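What to Budget For When You Buy Grippers

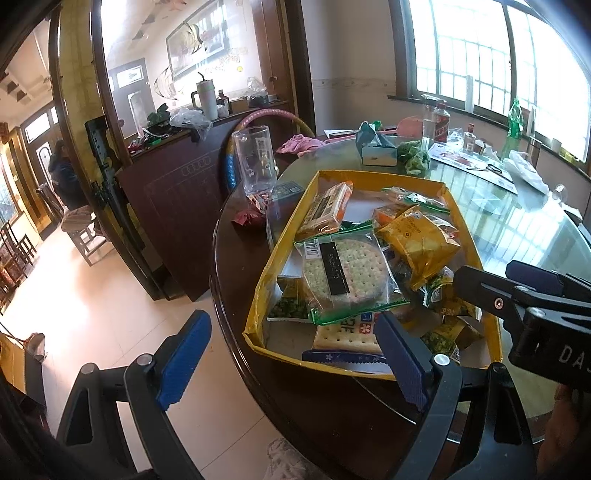 Yorath Handling Group, equipment planning

Uriel Quezada asked for one page on what we should spend next year on handheld grippers and what goes with them. I wrote four, cut it to one, and am putting the reasoning here so I can find it again in July.

The unit price is the part everyone looks at. Tornodden quotes 855 per gripper, mount included, pads included once. That last word matters. The ridged rubber pads are a consumable, and we have been treating them as part of the tool. On packaged food the job is mostly thin film, crimped edges and crackers that break, so a worn pad shows up as a slip or as crumbs. A set of replacement pads from Sulico is 30. I have put in one set per gripper per month, which Noemí Pacheco thinks is high. We will see.

Second line: spare fingers. Lead time is the issue here, more than cost. The last order took long enough that we pulled a finger off another unit, and then had two grippers that no longer matched. The plan now holds one spare pair for every two units.

Third line: operator hours. This is larger than the hardware in every version of the sheet. Ezequiel Magaña keeps the hours and I used his figure of 338 for the half year without rounding. It covers setup and resets as well as the handling itself. If the snack items stay in the set, resets get longer, as broken crackers have to be replaced and the packets put back in the tray.

Fourth line: the goods. Small, but it was missing last year and came out of petty cash. Crackers, wafers and other packets now have their own row, with the groceries for the home kitchen tasks below it.

Not in the plan: a second charger station, and the Brumitz carrying cases, which are nice and cost too much for foam.

Still open is whether to buy everything in one order. Tornodden gives a better price on a larger batch, but the pad mount may change and I don't want a shelf of old ones. Blagoje Petkov is asking them on Tuesday.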